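4. Setting up the toaster

Applies to two-slot toasters on Tiltex worktop mats. Section last revised 2025-10-13.

4.1 Positioning

1. Wipe the tabletop and let it dry before you lay the mat.
2. Lay the Tiltex mat flat, with the padded border facing up. Smooth out any folds by hand.
3. Stand the toaster towards the back of the mat, with the lever on your right. The whole base must rest on the mat.
4. Leave clear space above the slots. Do not place the toaster under a shelf or a wall cupboard.
5. Keep cups and other small items in front of the toaster or to one side – never on the chrome top.
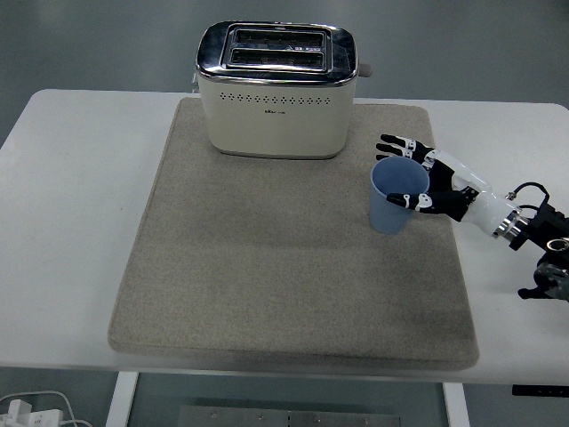
Fig. 8. Toaster at the back of the mat, cup to the right.

CAUTION: The top panel gets hot in use. Do not touch it until the toaster has cooled.

4.2 First use

1. Check that both slots are empty.
2. Plug the toaster into a wall socket. Do not use an extension lead that is shared with a kettle.
3. Lower the lever with no bread inside and let the toaster run through one full cycle. There may be a slight smell.
4. Unplug it and allow it to cool.

Note: If the lever does not stay down, check the plug first.

4.3 Cleaning the mat

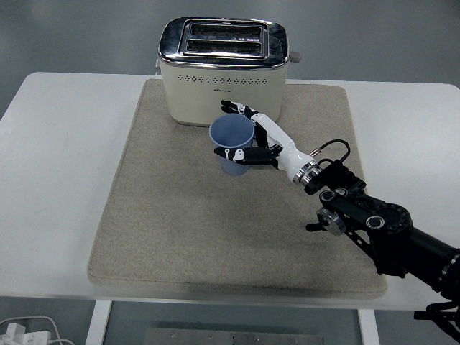
Crumbs collect along the seam of the padded border, so brush that part first and the middle afterwards. Move the toaster off the mat once it is cold. Small specks on the fabric, such as the dark one on the left part of the mat, can be lifted with a dry brush. Use a damp cloth on anything that remains. Do not machine wash.

Replacement mats can be ordered from Ginanville under part number 3772.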